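The Ferry Office

Baiba Zariņš had kept the ticket window at Casow for eight winters when the letter came. The ferry would stop at the end of October. She read it standing up, put it under the date stamp and sold a return to Bohdan Panasiuk, who was going across to have a tooth out.

"Rough?" he asked.

"It'll be all right once you're past the point."

She didn't tell him. He would hear it from the skipper, and the skipper would tell it better.

At noon she opened the cash book and went back through the year. The last ticket sold was number 2886. The year before, by the same week, they had sold nearly 1000 more. She had written those figures herself and had never thought to set them side by side.

Thandeka Masilela came in at four to ask about the parcels for Pluvonow.

"They've closed us," Baiba said.

"When?"

"End of the month."

Thandeka sat down on the bench under the timetable. Her mother lived on the other side, and the road was 298 kilometres by way of the bridge.
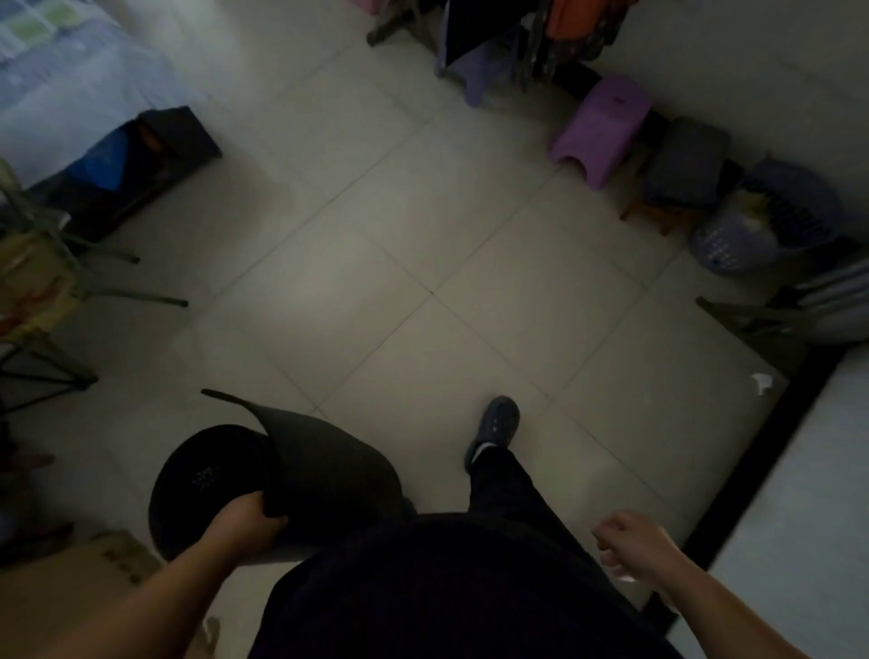 "I could learn to drive," Thandeka said after a while.

"You could."

"Or she could come here. She won't, though. She's got the hens — and she can't stand my stairs."

The boat sounded its horn off the point. Baiba took the rope gloves from their hook and went out to the landing. Bohdan was at the rail with a scarf held to his jaw. He lifted his free hand to her, and she saw that he knew.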